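Home | Course Outline | Lecture Notes | Lab Sheets | Contact

Rind Teaching Cell, Handout 4
Setting up and looking after the parallel-link gripper

Prepared by Shahzad Minhas. Corrections from Mehwish Awan are included in this version, 4/3/23.

Before you read

This handout continues from Handout 3, where we connected the arm and made the first slow moves. It supposes that you can already jog the arm, press the stop button without looking for it, and load a program from the cell computer. If one of these is still difficult, please do the Handout 3 exercises again with your bench partner.

The cell in our laboratory is called Rind. Its simulated copy runs on the computers in the next room and has the same name, so in your lab book write always "Rind real" or "Rind sim". Last year many reports mixed the two and it was not possible to mark them.

1. Parts of the gripper and the words we use

The gripper has two fingers. Each finger is carried by two links, an outer link and an inner link. The links turn on pivots, and the pivots are covered by round white caps. The body where the links come together is called the palm. The flat white parts at the ends are the fingertips, and the side of a fingertip which touches the object is the pad.

Some manuals say "jaw" for what I call finger. Both words are correct, but in this course please use finger, also in the exam report.

The important property of this arrangement is that the outer link and the inner link work as a parallelogram. When the finger closes, the fingertip does not rotate. It stays parallel to its first direction and moves on a curved path. From this comes one result that students forget: as the fingers close, the fingertips also move a little forward or back along the axis of the palm. If you teach the grasp position with open fingers and the fingertips very near the table, they can touch the table when they close. In the real cell this costs us a pad each time.

2. Checking the pivots

Do this check at the beginning of every session, with the drive power off and the key in your pocket.

Take one fingertip between thumb and first finger. Move it gently toward the palm and away from it, then side to side. A healthy finger has a very small play which you can feel but almost not see. If you can see the fingertip moving while the links stay still, the play is in the fingertip mounting, and you should tighten the mounting screw. If the links are moving too, the play is in a pivot.

To find which pivot, hold one link still and move the other. Go from the palm outward. Do not pull off the caps to look. They are pressed in, and a cap that was removed two or three times does not hold anymore. Write the position of the bad pivot in the cell book and call the instructor.

Repeat for the other finger. Compare the two -- the difference between left and right tells you more than the amount on one side.

3. Setting the zero of the fingers

The controller does not measure where the fingertips are. It measures the motor, and it calculates the fingertips from the motor and the lengths of the links. So the zero must be set again after any work on the pivots, the links or the pads.

Step 1. Clean both pads with a dry cloth. Do not use alcohol, it makes the pad surface hard.

Step 2. Turn on the drive power and set the gripper speed to 13 percent.

Step 3. Close the fingers until the pads touch. Watch from the side. The pads must meet over the full face. If they meet first at the tip, or first at the bottom, stop and go back to section 2.

Step 4. Press "Set zero" on the gripper page and wait for the message.

Step 5. Open to 45 mm and measure the distance between the pads with the caliper, at the middle of the pad. Write the value. Do the same at 30 mm.

Step 6. If both values are too large by the same amount, repeat the zero. If the error is different at the two openings, then the link length in the configuration file is wrong, and setting the zero again will not help. In this case compare your file with the master file in the Clunard folder.

I ask you to do Step 5 with two openings and not only one. With one opening you can make the error vanish at this point and have a bad gripper everywhere else.

4. Approach to an upright can

The first grasp exercise uses a food can standing upright. It is a good object for learning. It is stiff, it is round, so the rotation of the gripper around the can is not critical, and everybody has one at home.

Prepare the grasp in Rind sim before you go to the real cell. Load the table, put the can in front of the palm and open the fingers wide. In the wrist view, judge whether the can is between the fingertips with space on both sides. Then make the view larger and look at each side again.

When you judge the space, use the fingertips and the foot of the can. The label is a bad guide for the eye. Its colored areas are not symmetrical, and a red band on one side makes the can look moved toward this side. The shadow is also a bad guide. In the simulator it falls to one side of the can, and a tired student can take the dark area for the edge of the object. 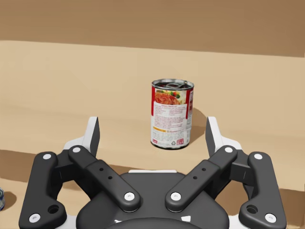
5. Centering and closing

With the start position accepted, continue as follows.

(a) Move forward along the palm axis in small steps. After each step look again at both sides. If one side becomes narrow, correct sideways first and only after that continue forward.

(b) Stop when the middle of the pads is level with the widest part of the can. For an upright can seen from behind and above, this point is further than it seems to be. Beginners stop too early nearly always, and the pads then close on the near half and push the can away.

(c) Close at low speed. Both pads should arrive together. If one pad arrives first, the can slides toward the other pad. A small slide is permitted in this exercise, but write it down with its direction.

(d) Read the gripper opening after closing. Compare it with the diameter of the can, measured with the caliper at the same height. The rim at the bottom can be wider than the body, so do not measure there if you did not grasp there.

(e) Lift a little, wait, and put the can down again. Open fully before you move back. Going back with half-open fingers is the usual way of tipping the can.

If the can slides always to the same side, in sim and in the real cell, your position is not centered. If it slides only in the real cell, check the zero and the pivots before you change the program. Please do not "repair" a mechanical problem with an offset in the program. Rukhsana Siddiqui found eight such offsets in one student program in May, some of them working against each other, and she needed an afternoon to take them out.

6. Care after the session

Leave the fingers open, never closed under force. The pads keep the mark of the last object if they are pressed for a night.

Wipe the links with the gray cloth. Look at the through-holes in the links and remove anything which is inside. We found once a small screw there, and it could have fallen into the palm.

Do not put oil on the pivots. They run dry. Oil collects dust from the table, and after some weeks you have a paste in the joint which is worse than no oil at all.

Put the caliper back in its box, please. It is stock number 119 and it belongs to the Zovulwood workshop, who lend it to us in a friendly way and would like to see it again.

7. Changing the pads

A pad is changed when it has a visible cut or when the can slips in two sessions one after the other with correct centering. Change always both pads, also if only one is damaged. A new pad and an old pad have different thickness and the grasp will not be in the center.

Pads come from Guvis in bags of two. Power off, one screw out, old pad off, clean the seat, new pad on, screw in. Tighten until it stops and then a quarter turn -- the thread is in plastic and will not forgive you a half turn. After this, the complete section 3 again, including the measurements.

8. What to hand in

One page per pair. It should contain your pivot check for both fingers, the two caliper values from section 3, the opening you read in 5(d) with the measured diameter, and the direction of any slide. Say clearly which values are from sim. A drawing by hand is welcome if it is readable.

Questions about the cell go to Gavin Cowie, and questions about marks to Colette Aubert. The next handout treats grasping objects that are lying on their side. For it you will need section 1 again, in particular the part about the curved path.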